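From: Simone Leite
To: Ninolville toy lending list
Date: 19/09/2020
Subject: Re: [toylib] Kitchen set, what goes in which box

Boonsong Luangrath wrote:
> I have the play kitchen lot on my table and your box list in my hand,
> and they disagree. The list says "oven, food, misc." Nearly everything
> I own is misc. Does the ketchup go with the food or with the plate?
> Also, is it one box or 2? Rahel says one. Rahel isn't carrying it.

Boonsong,

It's 2 boxes, and has been since December, when Rahel Zwahlen tried it as one and the bottom stayed behind in the Dumard parking lot. I wrote the list, so "misc." is my fault. I was tired and it was the end of the page.

The ketchup is food. I know it spends its life on the lavender plate, but so do the strawberries, given the chance, and we don't file them under crockery. 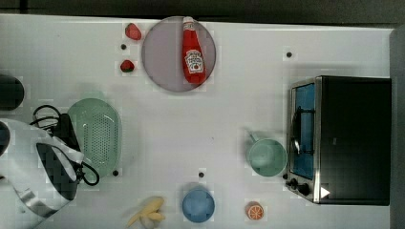 BOX 1813 IS NOW BOX 1836

Somebody misread my handwriting and the wrong number went on the sign-out sheet. Please use 1836 for the oven and 2189 for everything else. The oven travels alone, door up, with a towel around it. It's the only thing in the set that parents ask for by name, and the name is usually "the microwave." Let it go.

FOOD AND DISHES (2189)

Dishes go in first, flat things at the bottom, then the food in the mesh bag. Sunee Siriwan sewed that bag and would like it back this time. 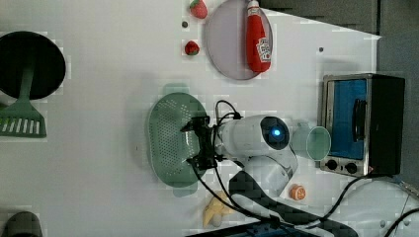
Cookware is where the old list really fell apart. It had "pan" and stopped there, which left the borrower to decide whether the rest was ours. The new list will name the black pan with the green handle, the green slotted spatula and the green tray with the holes, which I've been calling a colander for years and will go on calling one. The cup gets its own line too. It's light green and see-through, so do check the bottom of the box before you write to me that it's lost.

Ekkachai Thongsuk still wants every banana numbered. I've told him he may number them himself.

Simone

--
To leave this list, write to the list owner (me) and I'll get to it.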